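Drevov Evidence Seal Bag, Series 118
Supplied by Elerar Forensic Stores

The Series 118 is a tamper-evident bag for the collection and storage of exhibits by police forces, custody suites and licensed investigators. Each bag carries a unique serial number, repeated on a tear-off receipt, and a printed panel for the chain of custody record.

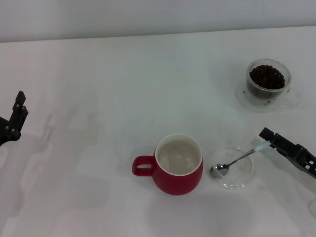 Red mug, teaspoon on a glass saucer, and a cup of coffee beans.

Bags are sold in packs of 102. The closure shows a clear warning pattern if it is lifted, cooled or cut. Forces that hold stock of the earlier Iser bag may continue to use it until August – the two receipts are filed in the same way.
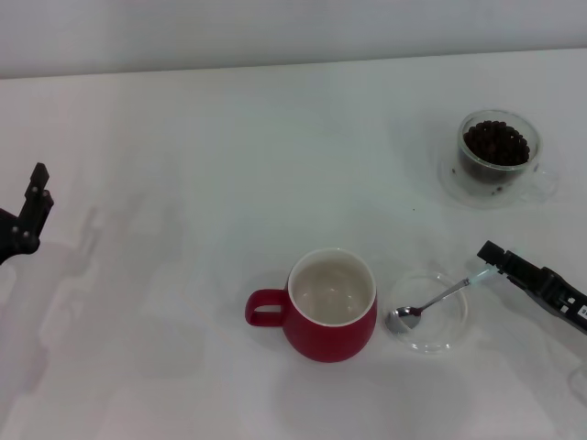
Exhibits should be bagged singly and described in plain terms on the custody panel. The entry should allow a reader who has never handled the item to recognise it. For a piece of crockery, "red ceramic mug, rounded body, loop handle" is sufficient, and the maker's name may be added where known. Corrections must be struck through once and initialled.
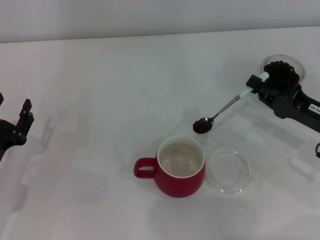 White tabletop against a pale wall.

Order code: 1851
Sizes: 2
Minimum order: one pack
Account enquiries: Kamala Kotian
Training and custody forms: Ghada Awwad

Page last revised November 24, 2018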